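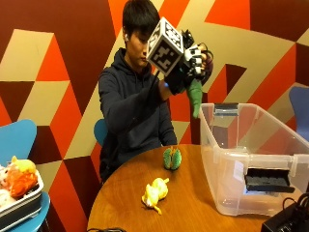

Laltcombe Toy Library: changes to lending, cleaning and donations

The Laltcombe Toy Library will introduce revised lending terms in January. The changes apply to all member households, to the child care providers that borrow under a group card, and to the two partner schools. Current cards remain valid and do not need to be exchanged.

The standard loan period will be extended from two weeks to three. Members have asked for this in each of the last annual surveys, and the Board approved it at its autumn meeting after a review of return records. The review, prepared by Sandrine Texier, found that most late returns came back within a few days of the due date and that very few items had another member waiting for them. A longer loan should reduce the number of reminder notices sent and leave the front desk more time for members who visit in person.

Each household may continue to borrow up to five items at once. A puzzle, a game or a building set counts as one item, whatever the number of pieces. Soft toys may now be borrowed in pairs, with each pair counted as a single item. Group cards carry a limit of eight items, as before.

Renewals may be made at the desk, by telephone or through the member page. An item may be renewed once, unless another member has placed a hold on it. Members who need an item for a longer period, for example during a hospital stay or a course of home therapy, are asked to speak with Zübeyde Kaplan, who oversees special loans. These requests are handled in confidence and no written proof is required.

Cleaning and inspection

The library has adopted a single cleaning schedule for all returned items. Hard plastic and sealed wood are wiped down and air dried on the day of return. Soft toys are machine washed in a closed laundry bag and dried on low heat. Items with batteries or sound units are surface cleaned only, and the battery cover is checked before the item goes back on the shelf.

Members are not expected to wash items before bringing them back, and in the case of soft toys are asked not to do so. Strong detergents and fabric softeners have damaged seams and stuffing in the past, and some children react to the scents. If an item has been in a home where someone has been ill, please place it in a tied bag and tell the desk. It will be set aside and washed separately.

Seams, eyes, buttons and zippers are inspected at each return. Any item with a loose part is withdrawn until it has been repaired. Repairs are carried out on site by Sorin Ene, who also holds a stock of spare wheels, pegs and game pieces. A member who finds a missing piece at home after an item has been returned may drop it in the box beside the entrance at any hour. A note with the name of the game is helpful.

There is no charge for ordinary wear. The replacement fee applies only when an item is lost or cannot be repaired, and it may be waived on request.

Donations

The collection now stands at 478 items. Storage is close to full, and the library must be more selective about what it accepts. The current needs are wooden train track, large floor puzzles, picture card games in any language, and soft toys in good condition with their care labels attached. The library is unable to accept car seats, helmets, inflatable items, or toys with small magnets.

Donations should be brought to the desk during opening hours and should not be left outside the door. Items that cannot be used will be offered to the Chidiac Family Center, which has kindly agreed to continue this arrangement for another year. Donors who would prefer to have unused items returned should say so when they hand them in.

Shelving and catalog

New shelving for the infant and toddler section will be fitted before the revised terms take effect. The units are lower than the present ones and will allow young children to reach the bottom two rows without help. Clear labels with both words and symbols will be added to each bay - a change first proposed by the partner schools. The section will be closed for two mornings while the work is done, and dates will be posted at the desk and on the member page. The rest of the library will stay open.

The printed catalog will be discontinued once present copies run out. Timothée Jacquet will be available at the desk until 4 p.m. on opening days to show members how to search the collection online and place a hold. Large print lists by age group will be kept at the desk for those who prefer paper.

Questions about the revised terms may be addressed to Maribeth Pangilinan, Membership Secretary, at the front desk or by mail. A copy of the full lending terms will be included with the next membership renewal notice.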